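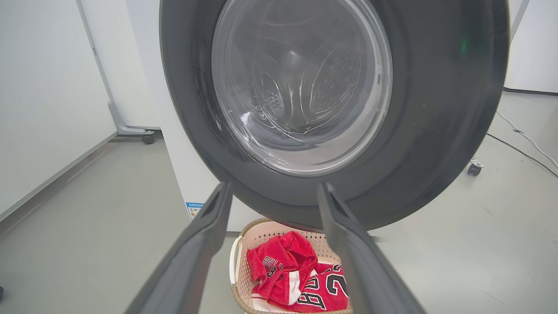

Drum and door glass, front-loading washer.

Filed under: Short Fiction / Work & Trades

**Unaccounted Water**

The building on Drotach Street had 48 apartments and a master meter in the basement. Each apartment also had a submeter under the kitchen sink. In a tight building the sum of the submeters comes in slightly under the master, the difference being the boiler feed, the hose bib, and the error of the instruments. At Drotach Street the difference was 70 gallons a night, every night, and it had been that way since before the building was sold to Bellden.

Bellden hired me in November. The contract covered location of the loss and a written report. Repair was excluded.

I began with the master meter, a Jerkitz with a brass body and a sweep hand for the small flows. A sweep hand is useful because it moves when the digits do not. At midnight it was still. At one it was still. At 4 in the morning it began to turn, ran for the better part of an hour at an uneven rate, and stopped. That ruled out a leak. A leak does not keep hours. Somebody was drawing water through a pipe that had no submeter on it.

The next night I put a listening stick on the risers. A riser carrying flow has a hiss that can be told from a drain line with practice. The east riser was quiet. The west riser was loud at the second floor, loud at the third, and quiet at the fourth. I wrote this down and went upstairs.

The third-floor hallway had five doors on the west side. On the floor plan supplied by Bellden there were four. The fifth had no number, and the paint on its frame was one coat behind the others. I put my ear to it and heard a washing machine filling.

I should state that I did not knock. My authorization was for common areas and mechanical rooms, and I could not say which of these I was standing outside. I sat on the stairs with the log sheet. The machine filled, tumbled, drained, filled again. It had a tired bearing, which gave a low note on the spin. When the spin ended there was an interval with no sound, then the door latch, then a woman's voice speaking to somebody who did not answer. She spoke in an ordinary way, as one does about what to fold first.

A little after five the door opened and she came out with a basket of bed sheets. She was about eighty. She looked at the stick and then at my shoes, and told me that the room used to be the linen room, when the building was a hospital annex, and that she had worked in it. After the annex closed she had taken an apartment downstairs. She had kept the key. She asked if the water was coming out of anyone's bill.

I said it was coming out of Bellden's.

She considered this and asked if I wanted coffee, and I said I was working.

In the basement I found the tee, behind a sheet of painted board. The shutoff was an old Beneš gate valve with a paper tag wired to the handle. The tag said 1006 in pencil, and under that, in a different hand, LINEN, DO NOT CLOSE. The packing was dry. The handle turned easily, as handles do when someone has been oiling them. I gave it an eighth of a turn and returned it to where it had been.

The report ran to two pages. I gave the location of the tee, the size of the branch, and the hours of draw. For the nature of the load I wrote "laundry, legacy hospital use," which was accurate as to the pipe. Under recommendations I advised that a submeter be fitted to the branch and the reading assigned to the house account. Bellden paid on the usual terms and asked no questions about the word legacy.

I went back on a Tuesday in spring to verify the new submeter. It agreed with the master to within the error of the instruments. The bearing had gotten worse. I had a replacement in the truck from another job, and the right puller for it, and I sat on the stairs until she was done with the sheets.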